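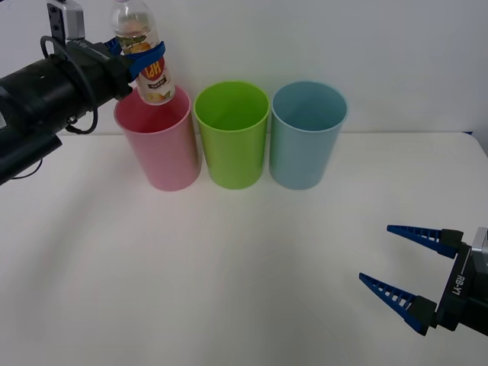 A bottle held over the pink cup during the cup-row task at Sturside.

The Sturside slip fault was a recurring grip failure in a two-armed tabletop robot at the Sturside automation workshop in Hundville. Bottles held upright by the robot's blue fingers crept downwards in the grip, a few millimetres at a time, until the base struck the rim of a cup or the bottle fell. The fault is remembered fondly in the workshop for how long it hid in plain sight, and its records remain a wonderfully clear study of a small error growing into a large one.

Task

The work was part of the Berrada programme, a series of simple handling jobs with everyday objects. In the cup-row task, three plastic cups (pink, green and blue) stand side by side near the back of a white table. One arm brings an item to a cup while the other waits or lends a hand. Both grippers carry the marking "RB-Y1" on their black bodies. The fingers are tapered and ribbed.

Discovery

Of the first 1,000 bottle runs, 38 ended in a dropped bottle or a knocked cup. These were first put down to poor placing, and the cups were moved closer to the wall. The drops went on just as before! The breakthrough came with run 411, when an operator paused the arm for an unrelated check and left a bottle hanging in the closed fingers. By the time the check was finished, the bottle had settled into the cup by itself, although the arm had not moved at all.

Cause

The closing force was set once, at the moment of first contact, and was never renewed. Smooth plastic bottles gave a little under pressure after that reading was taken, so the hold weakened while the controller still reported a firm grip. Slow runs suffered most, as the bottle spent longer in the air. Small, hard items caused no trouble, which explains why the early trials looked so good.

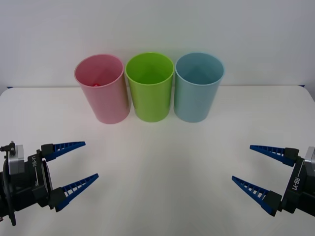 Repair and testing

The controller was changed to check its grip throughout the lift and to squeeze again whenever the force fell. A stop rule was added as well: if the force drops twice in one lift, the arm lowers the item to the table and opens its fingers. A further 400 bottle runs were completed in October without a drop.

Safety rules

Operators at Sturside keep their hands off the table while either gripper is closed, even when the arm is still. The same rule was later taken up at the Bultdale site.

Last updated Jul 9, 2025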